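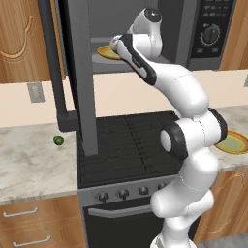 By Malsha Selvanayagam | Filed under: Racing, Parents & Spectators | Updated October

Stutport Cross Country Invitational: Frequently Asked Questions

Most of what follows comes from emails I got last season. A few come from people who shouted at me across a field while I was holding a bullhorn, which I feel gave me an unfair advantage.

Where is the course?

Macedo Park, on the north side of Stutport. Use the entrance by the tennis courts. Your phone may send you to the boat ramp, and every year a school bus believes it.

How long is the race?

High school races are 5K. The middle school race is 3K. The open race, for alumni and for parents who have been giving advice all season, is also 5K and goes off last.

How does the scoring work?

Each team's top five finishers score, and their places get added up. Low score wins. Your sixth and seventh runners don't add to your score, but they can finish ahead of another team's scorers and make that team's number worse. It's a polite form of sabotage and we encourage it.

If a school has fewer than five finishers, its runners count as individuals and are taken out before team places are figured. For that reason the place on your kid's finish card may not match the place in the team results. Both are right.

What happens in a tie?

We compare sixth runners. The team whose sixth runner finished higher wins the tie. If only one of the teams has a sixth runner, that team wins it. I have had this conversation with a father who felt we should flip a coin. We won't be flipping a coin.

What's a box, and why is my daughter standing in one?

The start line is painted into boxes, one per team. Runners line up behind each other inside theirs, usually with the fastest in front. Coaches draw boxes at the morning meeting. Box 46 is on the far right, behind the big maple, and is no worse than the others over the full distance. The coaches who draw it disagree.

Is there a recall if somebody falls?

Yes, if it happens in the first 200 meters and it's caused by contact. The starter fires a second shot and everyone jogs back looking betrayed. After that, a fall is just a fall.

How hilly is it?

There is one real hill, called Fostance, and you climb it twice. The first time, everyone looks great. Spectators who want good pictures should stand near the bottom on lap one. Spectators who want honest pictures should stand near the top on lap two.

Can I run alongside my kid?

No. It's called pacing, and it can get your kid disqualified. Cutting across the infield to yell from several places is legal and a fine workout. Please look both ways at the crossings, as the runners have the right of way and no interest in going around you.

Do runners need spikes?

They help on the grass, especially after rain. Quarter-inch is plenty in a dry year. The course crosses the paved path near the pavilion, where we put down mats, but long spikes will still make a noise you'll feel in your teeth. Regular trainers are fine for a first season.

What should my kid eat beforehand?

Something dull that they've eaten before a hard practice without regret. Toast, a bagel, a banana, oatmeal if there's time. Finish it well ahead of the gun. Léonie Pichon, who coached at Sturska before she took over our middle school group, tells her runners that race morning is a bad day to discover a new smoothie, and I can't improve on that.

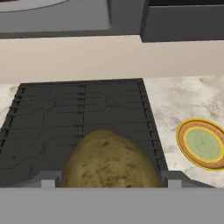

A speckled loaf.

Will there be food for sale?

Yes, at the pavilion. Coffee is on early and the grill starts later than you'd like. Cash moves the line faster, though we do take cards when the signal is in the mood.

When do results go up?

Preliminary results are posted on the side of the timing trailer after each race. Coaches have thirty minutes to question them. If a chip falls off or a runner is missing, tell your coach, and your coach will tell us. Please don't knock on the trailer. The people inside are doing arithmetic and startle easily.

What if there's lightning?

We clear the course and everyone goes to the buses. The clock restarts with each new flash. Rain, mud and cold are not delays. They are cross country.

Can I bring my dog?

On a leash, and well back from the chute. We had a beagle finish in a very respectable position in the girls' JV race and it took us most of the afternoon to get it out of the results.

Something I wanted to know isn't on here.

Ask your coach first. If your coach says to ask me, I'll be near the finish line in the orange hat, between races, with whatever's left of my voice.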